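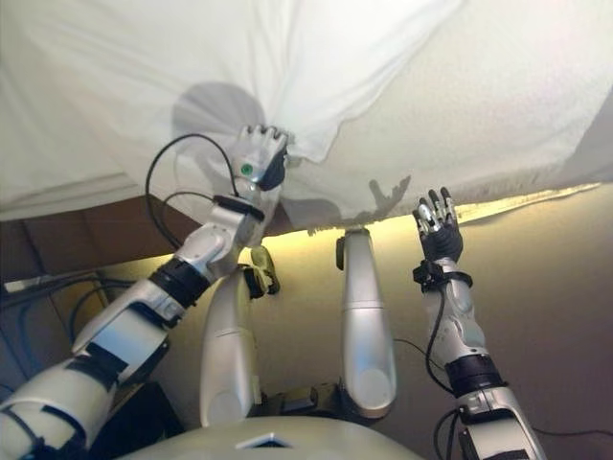 I run the front desk at a 10-room guesthouse and people keep asking how we handle late checkouts, so I'm putting it in one thread.

Checkout is 11. If you ask before 9 pm the night before, you can usually have until 1 for free. If you ask at 10:55 with your coat on the bed, it's half a night.

The free extra 2 hours depends on who's coming in. We can't tell you a week ahead. Godelieve does the rooms in August and she needs 90 minutes for the big ones with the pullout.

Please don't strip the bed. I know your mom taught you to. Stuff gets wrapped up in there. Last month it was a phone charger and one earring, and the month before, a retainer.

Towels in the tub are fine. Towels on the wood floor are not.

Booking sites: if you reserved through one of them, message us directly anyway. Their chat gets to me a day late. Rezaul had a couple waiting on the porch Tuesday over exactly this.

Someone asked about luggage. Yes, we'll hold bags until 6 pm. Put your name on them. We have had two identical gray suitcases go to the wrong cities.

Tips: cash in the room goes to whoever cleaned it. If you add it to the card it gets split with the desk, so now you know.

Replies are open until my shift ends. Parking questions go to Reto, he made the map.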